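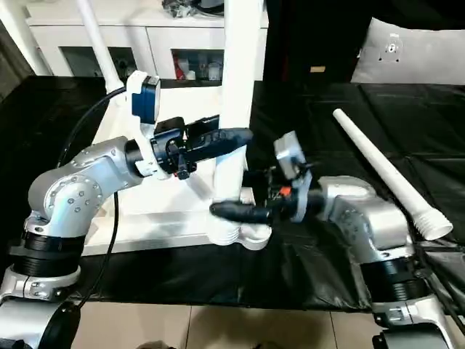

Lucinda Montoya wrote in to ask how early she should book seats for a small film festival, as she missed both of the films she wanted at Fuldale last April. The steps below are the ones I use.

How to plan your festival viewing

1. Get the full timetable as soon as it goes up. Fuldale listed 136 screenings last time, and the printed guide left out the late additions.

2. Mark the films with only one showing. Book these first. Anything with a distributor will probably reach cinemas later.

3. Check the running times and add 20 minutes for introductions.

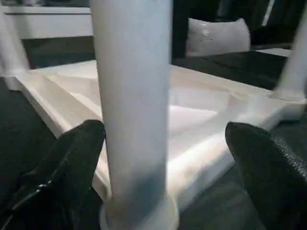 If two films still overlap, look for a repeat showing at the Carnwood, where the second screen has 242 seats and seldom fills up before noon.

4. Keep to three films a day. I have tried four, and I couldn't write a useful note on the last one.

5. Join the returns queue for sold-out titles. Be there an hour before the start and bring a card, as the desk doesn't take cash.

6. Leave one evening free. Awards repeats are announced late and go on sale at 6 pm the same day.

Updated 26 Jan 2019 by Hanna Rutkowska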